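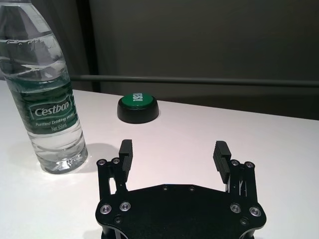 Inicio | Tarifas | Preguntas frecuentes | Contacto

Preguntas frecuentes: excursiones de un día, Kosalside

Última actualización: 4 nov 2022

¿Desde dónde se sale?
Del aparcamiento de Ernstead, junto a la parada de autobús. A las 8:30 en punto. No esperamos, lo sentimos.

¿Cuánto cuesta?
50 euros adultos. Menores de 14, mitad de precio. Incluye guía, seguro y traslado de vuelta. La comida no.

¿Qué llevo?
Botas ya usadas, chubasquero, gorra, comida, agua. Litro y medio por persona minimo, en el tramo alto no hay fuentes. Bastones si quieres, nosotros no alquilamos.

¿Es muy duro?
La ruta de Kavanagh, fácil, casi todo pista. La de Plisico ya es otra cosa: se llega a 2347 metros y la última hora es pedrera. Si dudas, haz primero la otra.

¿Y si llueve?
Con lluvia floja se sale igual. Con tormenta o viento fuerte se anula y avisamos por correo la tarde anterior. Mirad también la carpeta de spam, por favor.

¿Me devolvéis el dinero?
Si anulamos nosotros, todo. Si anulas tú con más de tres días, también. Menos de tres días, cambio de fecha y ya. No presentarse = no hay devolución.

¿Puedo ir con perro?
Kavanagh sí, atado. Plisico no, hay ganado suelto.

¿Y con niños?
A partir de ocho años en la fácil. En la otra, 14 cumplidos. Siempre con un adulto.

¿Hay cobertura?
A ratos. En el collado sí, en el valle nada. El guía lleva radio.

¿Salís en invierno?
En diciembre solo la de Kavanagh, y con raquetas si hay nieve (alquiler aparte, preguntar al reservar). Plisico cerrada hasta primavera.

¿Cómo reservo?
Formulario de la web. El autocar tiene 89 plazas entre los dos turnos, en puentes se llena rapido. Sin pago no hay plaza guardada.

¿Factura?
Sí, pedidla en el formulario, casilla del final. Despues de la excursión tardamos más.

Inicio | Tarifas | Contacto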